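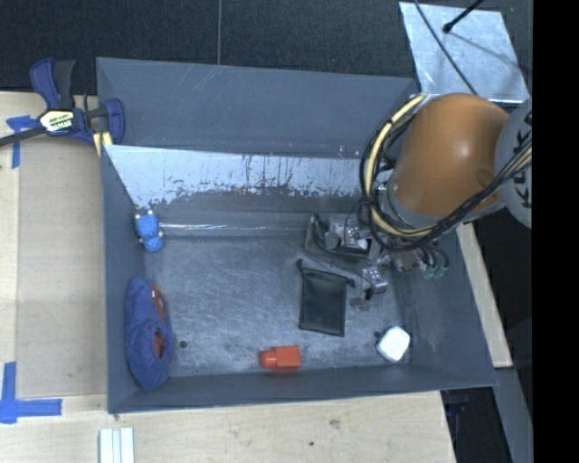

Figure 8. Gray bin on a light wooden surface.

Print this page | E-mail this page

Section 8: Receiving and Storing Returned Parts

This section applies to all Hirkar service counters that accept returned parts under the Michalski exchange plan. Staff must complete the steps in the order given.

1. Check the return form against the part number on the label. Parts without a label are entered under code 309.
2. Record the customer's name, the date of return and the reason stated.
3. Attach the yellow tag to the part. Do not place tape over the printed number.
4. Place the part in a bin assigned to its group. Electrical parts and metal fittings must be kept in separate bins.
5. Enter the bin number in the Ivodik stock record before starting the next return.

Note: Scuffs and light scratches on the inside of a bin do not affect its use. Report a bin for replacement when the base is split or a wall no longer holds its shape.

Caution: Do not store batteries with other returns. Damaged batteries must be taken to the Gamow cabinet at once and signed for by the shift supervisor.

6. At the close of each day, print the list of open returns and file it by counter number. Lists are kept until the November stock check.
7. Returns that remain open after 17 days are passed to the claims desk. Any part valued above 600 dollars also requires the signature of Zane Lūse.

Requests to change this procedure should be sent in writing to Védís Bergmann, Parts Records.

Last updated: May 2019

Contact us | Copyright Hirkar. All rights reserved. | Back to top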